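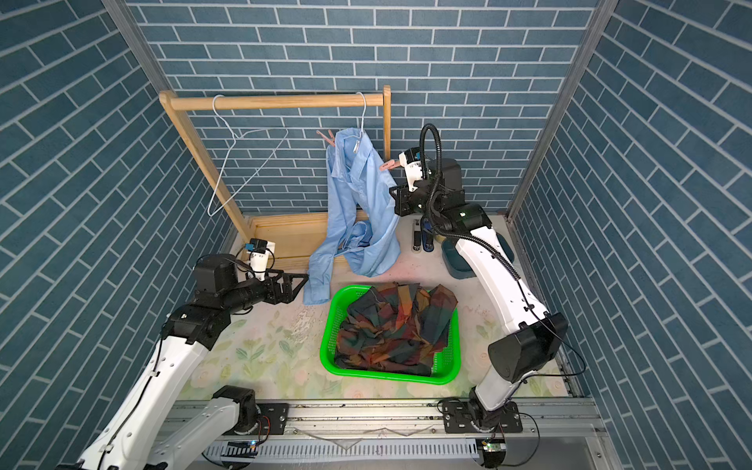

Grullico parallel grippers, second version: a long review after a season of laundry

I have been meaning to write this one up for ages, and now that it is 15 September 2025 and the nights are drawing in I have run out of excuses. Several of you wrote in after my piece on the Rellbridge fingers asking whether the Grullico pair were worth the extra money, and the short answer is yes, mostly, with a good grumble about the cables. The long answer is below, so do put the kettle on.

A bit about how I test, for anyone new. I'm not very interested in how hard a gripper can squeeze a steel block. My two arms spend their lives on clothes: hanging shirts on a little pine rack, pegging them, putting things in and out of a basket. Cloth is a lovely test because it forgives nothing. It slides, it bunches, it hides its own edges, and a shirt hem lying on a mat gives the fingers hardly anything to get hold of. If a gripper can manage that, it will probably cope with whatever you have on your bench.

I ran the Grullico grippers for 75 sessions, one on each arm, and before that I had the Rellbridge ones on the same arms doing the same jobs. My friend Hatice Kaplan lent me a third set, from Cokmont, which I only had for a fortnight, so treat what I say about those as first impressions.

Picking up a hem

Easily the best thing about them. The fingertips close flat and stay flat, and the last few millimetres of travel are slow and steady, so you can bring them down onto the mat, nudge under a fold and close without the whole hem shooting off sideways. The Rellbridge pair used to snap shut at the end of their travel (I complained about it at length last time, sorry) and I lost more hems than I kept. With the Grullico I stopped thinking about it by the second evening, and I can't think of higher praise than that for something that costs what these do!

The Cokmont fingers were gentler still, but so wide at the tip that they struggled to get between a collar and a hanger without pushing the hanger along the rod.

Holding a peg

Clothes pegs are my favourite little torture. You have to hold one firmly enough to open it, and a plastic peg is shiny and tapered and wants to spit itself out of the fingers like a wet bar of soap. The supplied pads are fine when the peg is square in the grip and poor when it's even slightly crooked. I swapped them for the softer pads, which come as a spare set in the box, and things got a great deal better. I do wish they were the ones fitted at the factory. Changing them means 3 tiny screws on each finger, and I have already lost one down the slot of the rail, where I expect it will live for ever.

Jae-hoon Kang, who has the same grippers on his own arms, glues a strip of rubber over the hard pads and swears by it. I tried it and found it dragged on fine cotton, but then his shirts are heavier than mine.

The wrist cameras

Each gripper carries a small camera on top, and I was ready to dislike them, having fought with so many that sit too far back and show you a splendid view of your own knuckles. These are placed well. You can see both fingertips and a decent patch of cloth beyond them, and when you're working low to the mat that patch is everything. Pale blue cotton against a pale patterned mat gave them some trouble, and I had to fiddle with the exposure to find the edge of the cloth. A loud check, on the other hand, is no bother at all.

I would still keep a fixed camera looking over the whole rack. The wrist view is no help in telling you that a shirt has gone on crooked, and mine very often do.

Cables and fitting

Now for the grumble. The lead out of the gripper is stiff and leaves the housing at an angle that suits one arm and annoys the other. When an arm arches up and over the rack, the lead needs a generous loop or it tugs at the joint, and the printed guide says nothing on the matter. I wrote to Grullico and had a kind reply from Aurélien Cordier, who told me a longer, softer lead is planned for January. I hope so. Until then, leave more slack than looks tidy.

Bolting them on was simple enough, and they talked to my old Wei controller without any fuss once I had updated it.

Would I buy them again?

I paid 553 pounds for the pair with cameras, and yes, I would. If you only move boxes or blocks, save your money and stay with the Rellbridge, which are sturdy things and a good deal cheaper. For cloth, or anything else thin and floppy, the Grullico are the nicest I have used at home -- just fit the soft pads on the first day and keep an eye on those screws.

Next time I hope to give the Cokmont set a proper go, if Hatice can spare them for a bit longer.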